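Student Projects > Social Studies > Labor and Solidarity > Drirkcombe Group

Workers' Solidarity Across Borders: The Case of the Gurska Dock Strike

Our project studies how a small union in one country can support workers in another country. We chose the strike at the port of Gurska, where 322 dock workers stopped work in November after the company refused to recognize their union. I wrote this report together with Zinhle Adams, who did most of the interviews.

First we read the public statements of the two unions which gave support, one in Prado and one in Drirkcombe. Then we sent a short list of questions to 18 members of the Drirkcombe branch. Five of them did not answer.

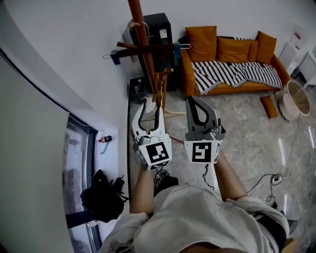 Figure 1. Coat stand with two hangers.

The statements use strong words, but they are different in what they promise. The Prado union condemned the company and asked the government to act. The Drirkcombe branch made a collection and asked its members not to handle any cargo from Bikance, the company that owns the port. In our opinion the second way was harder for the members, as they could lose wages for it.
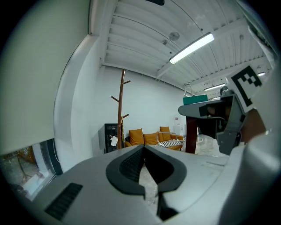
Most members who answered said they had never met a worker from Gurska. They supported the strike after Charmaine Maluleke, the branch secretary, read a letter from the strikers at a meeting. One member wrote to us: "I did not know the town, but I knew the problem." Two members were against the boycott and preferred to send only money. We included their view in the full tables.

The boycott petition received 361 signatures.

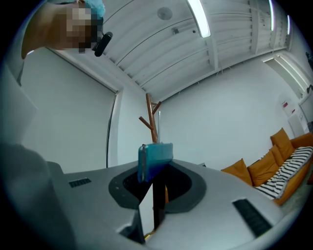 We found it difficult to measure the effect of this support. The company opened talks in the same month as the boycott, but there was also pressure from its customers, and we cannot separate these two causes. A weak point of our work is that we did not speak directly with the strikers. Their letter was translated for us and maybe some meaning was lost. Zinhle has written to their union to ask for an interview, and we will add it to the appendix if they agree.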